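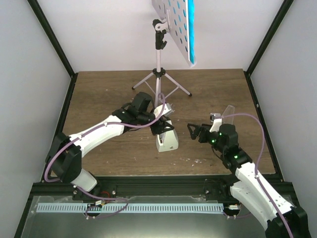 Why does wood have stripes?

Run your hand over an old table at your place. See those wavy brown lines? I used to think someone painted them on! They're called grain, and the tree made them while it was growing.

A tree gets fatter every year by adding new wood just under its bark. In spring it grows quickly and the wood is pale. Later in the year it slows down, and that wood comes out darker. One pale band plus one dark band makes a ring, so on a stump you'd see circles, like ripples in a pond. But planks are usually cut the long way, and then the circles turn into stripes and swirls (my favourite bit).

And knots? Those are where a branch used to join on. My friend Rachid has one on his desk that looks just like an owl, and he's named it Millet.

Have a look at your own table and see what colours you can find!

Signe Toft, 22/06/2019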